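**Zinari Street Repair Bench — monthly minutes, 2025-07-08**

Present: Sylvie Ouellet (chair, and minutes, there being no other takers), Berberg, Ngubane, Vornach. Vornach arrived during item 2 and asked that this be recorded as "on time."

## 1. Last month's minutes

Approved with one correction. The word "heroic" is to be struck from the description of Berberg's work on the label printer.

## 2. Desktops for the reading rooms

We still owe the reading rooms 6 working towers. Ngubane has set up four. The other two are waiting on hard drives, which are waiting on Vornach, who says the order went in last week and can produce an email to that effect, though not during the meeting.

Long discussion of whether the reading rooms need keyboards with the letters still on them. Agreed that they do.

## 3. Spare parts shelf

Berberg presented the inventory. The shelf holds 153 sticks of memory, mostly of sizes that no one present would put in a machine they liked. Anything that doesn't fit a tower we currently have on hand goes to recycling by the end of July. Sylvie asked for the screws to be sorted while we're at it. There was a silence, which she has taken as consent.

## 4. Money

Balance is $1,435 after the drive order. Ngubane would like a second anti-static mat. Approved. Vornach would like a better coffee maker. Deferred, for the third month running — he is keeping a tally.

## 5. Strip-down of the Dell tower

Ngubane reported. The side panel is off and the case is lying flat on the slatted table. There's no cooler on the processor and the socket is empty, so nothing can be tested until we find a chip that fits. The graphics card is still in its slot and stays there for now. Power supply also still in.

Berberg wants to pull the board completely and clean everything. Ngubane wants to leave the board where it is, on the grounds that the last one Berberg pulled went back in with two screws left over. Vote taken: board stays in. Berberg asked that his disappointment be minuted. Minuted.

Reminder to everyone to keep fingers, sleeves and coffee away from the open socket. The pins don't forgive.

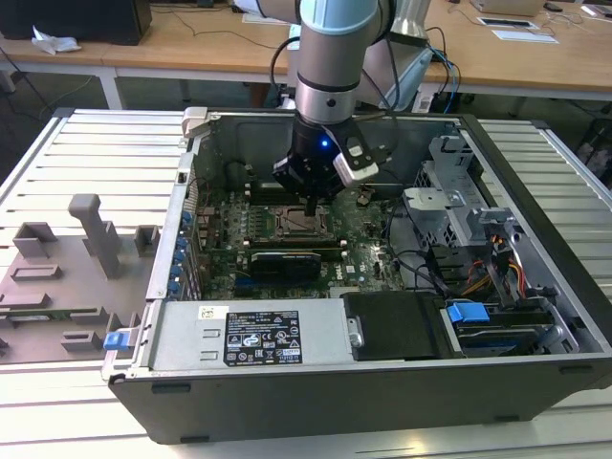 ## 6. Actions

- Vornach: forward the drive order email to Sylvie
- Ngubane: find a processor and cooler for the Dell; buy the mat
- Berberg: memory to recycling, then screws
- Sylvie: tell the reading rooms "soon" in a more convincing way than last time

## 7. Any other business

The good Phillips screwdriver is missing again. Everyone is to check their bags at home. Vornach checked his at the table and found a different screwdriver, also ours.

Next meeting in August, day to be settled by email.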